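Girkley Floor Notes
README, last touched 14 March 2021

Notes and lists for the carpeted rooms at Girkley. Floors, floor outlets, cords. Started by Margarida Mota, kept up by whoever has the keys.

What's in here

rooms.csv - one line per room, 35 rooms
outlets.csv - one line per floor outlet, 125 lines
cords.txt - loose notes on cords, messy, sorry
old/ - the Stikmont lists from before the move. Don't edit.

Outlets

Most are square brass covers set flush in the carpet. Older ones are scuffed, fine, leave them. Don't polish, the stuff gets in the pile and leaves a ring. Cover type goes in column 3. If you can't tell, put "unk" and move on.

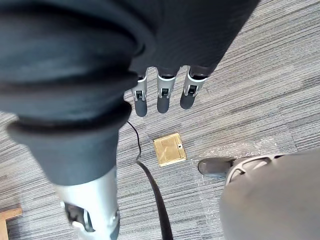 Condition is a single letter. G good, W worn, B bent or wont close. Worn means the finish only. Anything that sticks up enough to catch a vacuum is B, no matter how nice it looks.

Cords

Keep them off the walkways. Flat cord if it has to cross carpet, and straight across, no loops. Tape only the low-tack kind from Louro, the other one pulled fibers in 11 rooms. Thin leads get written down too, people skip those.

Known problems

- room 3543 is in rooms.csv twice, second line is the right one
- carpet names changed in October, old rows still say Clodeson, new ones say "loop gray"
- some outlets have no room number yet
- dates are missing in cords.txt before the move

Changes

Fix the row, add your initials in the last column. Dont re-sort the file, the row order matches the paper plan. Questions to Margarida.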